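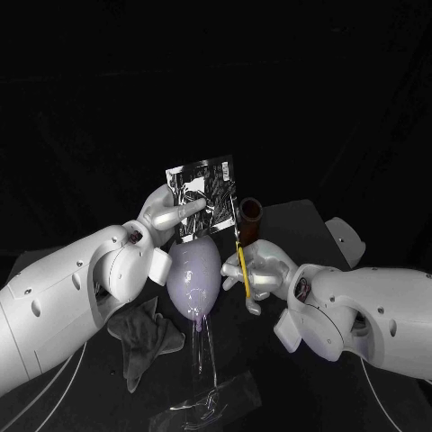
One robot hand holds up a printed card. The other holds a brown tube and a thin yellow stick, close to a balloon.

Category: How Things Work > Robots and Rules
By Loredana D'Amico, December
Last updated: December

Who Makes the Rules for Robots?

A balloon is easy to pop. If you squeeze it too hard, or poke it with something sharp, it bursts. A robot does not know this unless a person has planned for it. The people who work with robots write rules so that the robot, the things it touches and the people near it all stay safe.

Some of these rules are called standards. A standard is a set of rules that many people have agreed on. You use standards every day. A light bulb from one store fits a lamp from another store, for example. The companies that made them followed the same standard for the size of the screw part at the bottom.

Robots have standards too. Some say how a robot must stop. Some say what a company has to check before people can work next to a robot. Experts from different countries meet, talk, argue and write them down. This can take years, and the rules get changed when people learn something new.

Rules for stopping

A robot arm needs a way to stop quickly. Many have a big red button called an emergency stop. When a person presses it, the arm must stop moving. It must not start again just because the button is let go. A person has to check that everything is okay and then start the robot on purpose.

At the Serkance workshop in Vedetport, the team tests the stop button every morning before any other work. If the test fails, the robot stays off until it is fixed.

Rules for gripping

Robot fingers can pinch. They can also crush what they hold. So there are limits on how hard they may squeeze, and the limit depends on the job. A hard tube can take more squeezing than a balloon can.

Serkance uses a robot called Imai to practice with different things. Before Imai is allowed to handle a new object, it has to pick up that object and put it down 20 times without dropping or breaking it. If it makes a mistake, the count goes back to zero. The team writes down every try. Last year their notebook reached 1,998 tries.

Rules for people

People have to follow rules as well. These are the ones on the wall at Serkance:

Tie back long hair.
Take off scarves and loose bracelets.
Stay behind the yellow line while the arms are moving.
Never reach in to grab something the robot has dropped. Stop the robot first.
Keep cables away from where people walk.
Visitors must be with a grown-up who works here.

Who checks?

Writing a rule is one job and checking it is another. A person called a safety inspector visits and looks at the machines. The inspector who comes to Serkance works for a company called Fisgate. Her checklist has 48 questions. Any "no" has to be fixed, and then she comes back to look again.

Words to know

Standard: a set of rules that many people have agreed to use.
Emergency stop: a button or switch that makes a machine stop fast.
Inspector: a person whose job is to check that rules are being followed.

Try it yourself

Put on a pair of thick winter gloves. Now pick up a grape, a pencil and a sheet of paper, one at a time. Which was hardest to hold without squashing or bending it? Write 5 rules that would help someone else do it well, then give your rules to a friend and see if they work.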